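Subject: Re: [listness-makers] Anyone going to the Trundero open day?

Hello all,

Sorry for the slow reply, I've had a week of it. To answer the message from the other day first:

> Is anybody going over to the Trundero open day on Tuesday? I can't get the
> time off but I'd love to hear what it's like. I'm mostly curious whether the
> arms do anything useful yet or whether it's all waving at visitors. Also is
> there parking, and would it be any good for a nine year old? They're running
> another one in July and I might try for that.

I went! Parking first, as it's the boring bit: there's a car park behind the Mohammadi building but it was full by ten, so I ended up on the road by the Listness playing fields and walked back. Fine if it's dry.

You sign in at the front desk and they take you round in small groups. The first half hour is a talk, and I'll admit I drifted a bit during the slides. They've been at this for 3 years, they have 1,248 recorded runs of the tabletop jobs so far, and they'd like a great many more. The person giving the talk was very good on the failures, which I enjoyed far more than the successes. There was a long story about a teaspoon.

Then you go through to the demonstration room and it all gets much more fun. The work is kitchen-table stuff, bowls and cups on a black tabletop, with a black arm reaching in from the side. I'd pictured something the size of a car factory robot (too much telly) and it's nothing like that. You could have one in a spare bedroom if your family were patient.

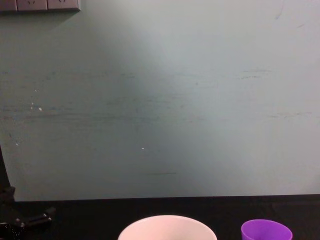

How long does it take to teach the arm a new job?

They reckon on a few days for something simple like moving a cup from one spot to another, and most of that goes on somebody guiding it through the same move over and over, with small changes each time.

I asked that one near the end and got a proper chat out of it. The software is called Stekar and they wrote most of it themselves. Somebody in our group wanted to know if it could do the washing up and the whole room laughed, but they took it quite seriously – water is a pain, apparently, and so is anything see-through. Glasses are on the list for next year.

I also got a go at steering. You hold a sort of handle and the arm copies you, with a tiny delay that makes you feel as if you've had a sherry. I knocked a cup over on my first try and got it standing up again on my fourth, and I was far too pleased with myself. The queue behind me was less impressed.

As for a nine year old, I'd say go, but skip the talk if they'll let you and head straight for the steering. It gets busy: they had 112 people through on the day and the demonstration room is small. Take a drink as well, the machine in the corridor was out of everything but soup.

They're selling off some old motors and brackets too, cheap ones, and I came home with a carrier bag of bits for almost nothing. If anyone wants a couple of motors for the club bench, shout and I'll bring them along. I've also got a spare copy of the handout if somebody wants to scan it for the list.

Cheers all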